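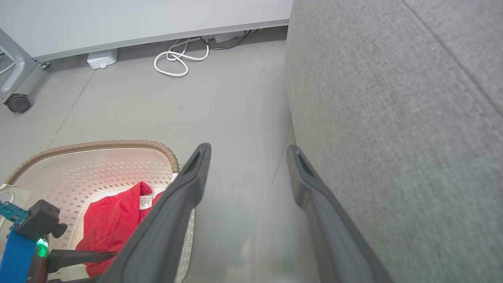

Slide 1 - Title

Morning, everyone. Wait for the stragglers by the door. Say the title once, apologise for the pun, move on.

The talk is about teaching a robot to do laundry by doing the laundry yourself, through the robot, very slowly. If anyone came for the keynote on chip design, it's across the corridor at Loderska Hall.

Slide 2 - Two ways to show a robot something

By hand: you take hold of the arm and drag it through the job. Fine for one arm. With two arms you run out of elbows, and your own hands keep blocking the wrist cameras.

By remote: you hold a pair of small leader arms and the big ones copy you. This is what we do at Guveck. Your first hour feels like eating soup in oven gloves.

(Pause. Someone always asks about VR headsets. Park it for the end.)

Slide 3 - What the robot gets to see

Wrist view. Mostly its own fingers, which is also how I see the world before coffee.

Red garment in the white basket, the other arm's jaw in there underneath it. Point out the care label. People love the label. The policy may well love it too, and that's a worry - a small white patch on red cloth is a lovely thing to aim for until you wash something without one.

Also point out the cables on the floor. We do not tidy up for demos any more. The Levchenko set was recorded in a spotless room and the policy went to pieces when it met a slipper.

Slide 4 - Numbers

602 demonstrations, 11 operators, one task: garment out of basket.
We threw away 27. Mostly dropped connections, a few sneezes.

Don't read the table aloud. They can read.

Slide 5 - Operators have habits

One of ours always shook the shirt twice. The robot now shakes the shirt twice. It also shakes towels, and on one occasion, nothing.

Hesitation gets copied as well. If you stop to think, the robot learns to stop, minus the thinking. Advice we give now: plan first, then move, and if you fluff the grasp, recover on the recording. Keep those.

Slide 6 - Next

Grarnasow rig, 2 arms, better leader grips. Folding by December, they tell me. Do not promise folding.

Skip the video if we're past 10.40.

Questions. VR headset person first.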